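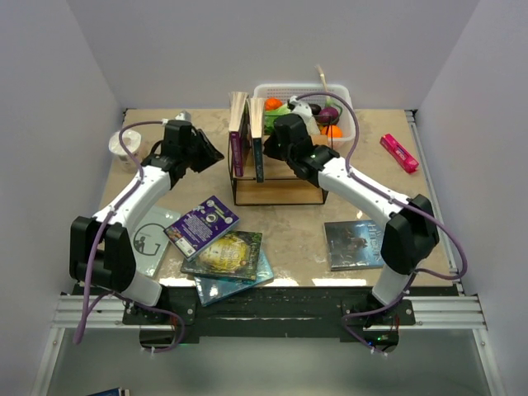 Nov 23, 2021: glue, batch four

Back to wheat paste for the spine linings. The Javudia PVA is fine stuff right up until you want to undo something, and I have spent the morning undoing something. The hymnal with the cracked back joint now has a slightly more cracked back joint and a very clean conscience.

Recipe as made: 60 g wheat starch, 665 ml distilled water. Soaked it overnight, then cooked it low and stirred the whole time. The old card on the wall says to stir "until it changes its mind." It went translucent at the 44 minute mark, which is long, but the hot plate in here has two settings and one of them is off. Strained twice. Lumps in the first strain, a few philosophical ones in the second.

Tested on three papers:
Trikell kozo, light: good tack, dried flat, lifted again with a damp swab. This is the one.
Trikell kozo, heavy: fine, but curls toward the paste side. Needs longer under weight.
The brown kraft from the bottom drawer: cockled like bacon. Why do we still have this. Whoever buys it, stop.

Pressing. Used the small nipping press for the kozo strips and plain weights for the boards. The boards came out better, so the expensive press can reflect on that. Left blotters in and changed them twice. Should have been three times, there is a faint tide line on the atlas flyleaf that I will be pretending is original.

Cloth for the case of the Pavliuk dictionary: the Jakilia buckram is on the shelf, 100 cm wide, and the grain runs the way I need it to for once. Cut the piece oversize. Cut it again. It is now exactly size, with nothing left for the turn-ins, so cut a new one tomorrow and measure before the knife comes out. The short piece will do for corners. 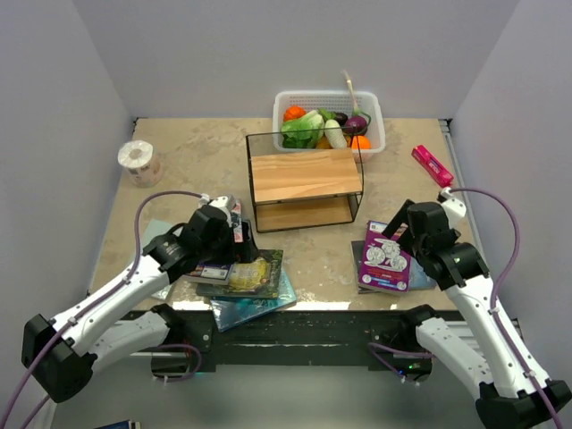

Books on the table, purple one at the right.

Leather: did not touch it. The red rot on the ledger spines is no worse than it was in March, and I would like to keep it that way by not breathing near them. Still want to try the consolidant on a scrap first. There are scraps in the tin, if the tin turns up.

To do:
Rest of the paste into the fridge, labeled PASTE this time. It looks like pudding and people have hopes.
Rehang the hymnal boards once the linings are dry.
Order blotters.
Sharpen the paring knife, or admit it is a letter opener.
New buckram cut for the dictionary, turn-ins included.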